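How I plan and paint a small hallway (and the room off it)

I've painted our hall three times now. The first go took a weekend and looked it, the second I did in a temper after the first, and the third one I planned properly, and that's the one we still have. Quite a few of you asked for the method after my post about the stairs, so I've typed the whole thing up. It's long. Put the kettle on.

Before you buy anything

Live with the colour first. I know everybody says this and I know everybody ignores it, me included. The tiny squares on a colour card are useless for a hall, where the light comes from one end and gets duller as you walk away from it. What I do now is paint two coats of a tester on a sheet of lining paper, as big as you can manage, leave a white border round it, and stick it up with low-tack tape. Then move it. Put it by the front door for a day, then at the dark end, then next to the woodwork. Look at it at breakfast and again at nine at night with the lamps on.

Greens are the worst for this. I'd set my heart on a lovely soft green called Multau, and by the front door it was exactly what I wanted, sort of sage and cheerful. At the far end it went the colour of pea soup! We ended up going one shade lighter on the same strip and it was fine. If you're choosing an olive or a khaki, get the lighter neighbour as a tester too, you'll very likely want it.

Think about the room you can see from the hall as well. When a door is open you get both colours at once, plus both floors, plus the door frame in the middle, and they all have to get along. My friend Rokeya Mondal did her hall in a gorgeous mustard and then realised that the bathroom behind it was a cold mint, and she kept that door firmly shut until she'd repainted.

Dark floors pull a green wall towards brown, at least to my eye. Ours is nearly black in the evening. So hold your painted sheet right down at skirting height, where the wall and floor meet, and look at it there too. I missed that step the first time.

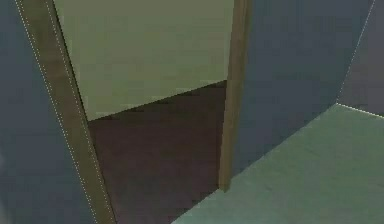
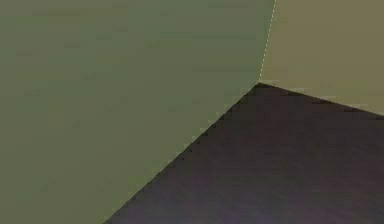

Right, measuring up. Take the length of each wall, add them together, and multiply by the height. Do it in metres, because the coverage on the tin is in square metres. Don't bother taking off the doors unless you've got a great many of them, the bit of paint you have over will be handy for scuffs. Then double it for two coats and divide by the coverage figure. If you land just over a full tin, buy the next size up, and check that the batch numbers match when you get to the till. If they don't, tip the tins together in a big clean bucket and stir for longer than you think you need to.

I get my paint from Selvanayagam on the Standmont road, and they'll mix a tester while you wait if you're there before lunch. My whole bill last time, with paint, rollers, filler, paper and a new dust sheet, came to £236. I did wince a bit, but the dust sheet will see me out.

What you'll need

Matt emulsion for the walls, a washable one if you have children or a dog
Eggshell or satin for the door frames and skirting
A medium-pile roller and a small one for behind pipes
An angled brush for cutting in, the best you can afford
Fine filler and a flexible filling knife
Decorator's caulk
Sandpaper, medium and fine
Sugar soap and a big sponge
Low-tack masking tape
A proper cotton dust sheet
A stepladder that doesn't wobble

I'm fussy about the brush and not about much else. Mine is a Skudance and I've had it for years, and I wash it out the minute I stop, even if I'm only stopping for a sandwich.

Getting the walls ready

This is the dull part and it takes longer than the painting. Clear everything out. Hooks, mirrors, the coat rack, the lot. Turn the electricity off at the consumer unit before you loosen any switch plates, and if you're not happy doing that, just mask round them neatly.

Wash the walls from the bottom up with sugar soap. It sounds backwards, but if you start at the top, the dribbles run down over dirty paint and leave streaks that are a nuisance to shift. Then rinse with clean water. Halls get filthy at hand height and you don't notice until the sponge goes grey.

Once it's all dry, go along the wall with a lamp held close to the surface and pointing sideways. Every dent and old roller line will jump out at you. I put a little pencil cross beside each one so I can find them again in ordinary light. Fill them slightly proud, let the filler dry completely, and sand it back until you can't feel the edge with your eyes shut. Really do shut your eyes - fingers are much better at this.

Caulk the gap between the door frame and the wall. Cut the nozzle smaller than looks sensible, run a thin bead, and smooth it with a wet finger in one go from top to bottom. Wipe your finger, then leave it alone. Fiddling with caulk makes it worse every single time.

If you've got fresh plaster anywhere, it needs a mist coat first, which is just cheap matt emulsion let down with water. Look on the tin for how much. For filler patches I dab on a bit of the wall paint with a small brush and let that dry before the first coat, otherwise they show through as dull spots.

The order I paint in

Ceiling, walls, woodwork. Some people swear by woodwork first and I've no quarrel with them, but I'm neater with a brush than a roller so it suits me to finish on the trim.

Start with cutting in, meaning a brushed band along the ceiling line, down the corners and round the door frames. Only do one wall's worth at a time, then roll that wall straight away. If you cut in the whole hall first it'll dry before you get back to it, and you'll have a visible border like a picture mount. Ask me how I know.

For corners, I work the brush into the angle and pull down in long strokes. Where two colours meet in a corner, paint the lighter one first and take it a touch round the bend. When it's properly dry, cut the darker one in over the top. Corners in old houses wander all over the place, so go by eye and follow the line that looks straight from where people will stand. In our house the true corner and the line that looks right are nowhere near each other by the time you get down to the skirting.

Now the rolling. Load the roller well but not dripping, put a wide W on the wall, and fill it in without lifting off. Finish with light strokes all going the same way, ceiling to floor. Keep a wet edge, so each new patch overlaps one that hasn't dried yet. You can't stop halfway along a wall to answer the phone. Let it ring!

Streaks and bands after the first coat are nothing to worry about, mine always look dreadful at that point. If they're still there after the second, it's usually that the paint was stretched too thin or the roller was pressed too hard. Another thin coat will sort it. Open the windows, but don't turn the heating up full to hurry things along, because it dries too quickly to blend.

Doing the door frames

Sand the old gloss until the shine has gone. You don't need to get back to bare wood. Wipe the dust off with a damp cloth, prime anything that's chipped, and do two coats of eggshell with a light sand between them.

The big question is what colour to take the frame, and which room it belongs to. My rule is that the hall side and the inside edges match the hall, and the room side matches the room, with the change hidden round the back of the door stop where it can't be seen when the door's shut. But if the frame is going to be the same family as the walls, a bit deeper or a bit browner, I'd take it all the way through both sides. It calms a narrow hall down no end. White frames in a thin hall can look like a row of picture frames with nothing in them.

Paint the long uprights top to bottom, and check back for runs after ten minutes or so, especially at the very bottom where it collects. And slip a strip of stiff card under the edge of the skirting as you go along, moving it with you and wiping it often. I find it far better than tape on a rough old floor.

Leave the doors open until the paint has hardened, overnight at the very least. I shut ours at bedtime once and had to run a knife round it in the morning in my dressing gown.

Aftercare

Matt paint marks easily to begin with. Most tins will tell you to wait before washing it, and I give it 12 days before I let myself near it with a cloth. Keep a jam jar of the wall colour with a label on it saying which room and which shade. Write it in pencil, as felt tip fades.

For scuffs, dab with a nearly dry bit of sponge instead of brushing, and feather it out at the edges. It blends in beautifully if you do it in June with the front door open and the light coming in, and a bit less well in winter when you're guessing.

I'm doing the stairs next, so if anyone has found a good way of reaching the high bit over the stairwell without hiring a tower, please do put it in the comments.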